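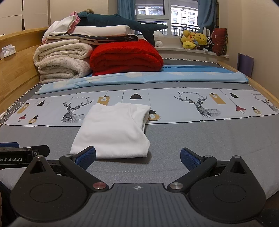 Lencombe Records statement on the Maiara Honorato summer tour, July 12, 2022. Please read the full thread before contacting the box office. (1/11)

Maiara Honorato will not appear at the Bosman Theater as announced. Her doctor has advised four weeks of vocal rest following a throat infection. The decision was made last night with her full agreement. (2/11)

The two Bosman Theater shows have been moved to new dates, which the theater will publish on its own page. All tickets remain valid for the matching night. First-night tickets admit to the new first night, and second-night tickets to the new second night. (3/11)

Ticket holders who cannot attend may request a full refund, including the booking fee, through Ditalel. The request form asks for the order number and the last name on the order. Tickets bought at the theater window must be returned to the window. (4/11)

A number of accounts have claimed that the shows were called off over poor sales. The Bosman Theater seats 2625. Both nights were sold out in May, and 123 further seats released from the side balcony were taken the same day. (5/11)

We are also aware of posts concerning Ms. Honorato and her manager, Elango Pinto. Mr. Pinto continues to manage Ms. Honorato. He has not resigned and has not been dismissed. The screenshot of a resignation letter now being shared was not written by him or by anyone at this label. (6/11)

Mr. Pinto has asked us to share the following: "I have worked with Maiara since her first single and I was at her house this morning. She is resting and reading your messages. She can't talk, so she is writing me very long notes. Please be kind to one another in the replies." (7/11)

Several supporters have received abusive messages after defending Ms. Honorato online. We ask that this stop. Messages that contain threats should be reported to the platform and, where a person feels unsafe, to the police. Lencombe Records does not direct any fan account and does not speak through one. (8/11)

The single "Provik" will be released as planned. Recording was finished before Ms. Honorato became ill. The video will follow one week after the song. Radio interviews connected with the release have been withdrawn, and stations have been told directly. (9/11)

Members of the official fan club who entered the drawing for the backstage visit keep their places. There were 3629 entries and the winners have already been written to. Any message asking a winner for payment or card details is false and should be deleted. (10/11)

Refund requests are being answered in the order received. As of this afternoon Ditalel has handled 1707 of them. Please send one request per order, as a second request moves the first to the back of the line. Press questions go to the label's press desk. Further dates on the tour are unchanged at this time. (11/11)

Correction to post 4: refund requests may also be made by phone through Ditalel. The number is printed on the back of paper tickets and at the foot of the confirmation email.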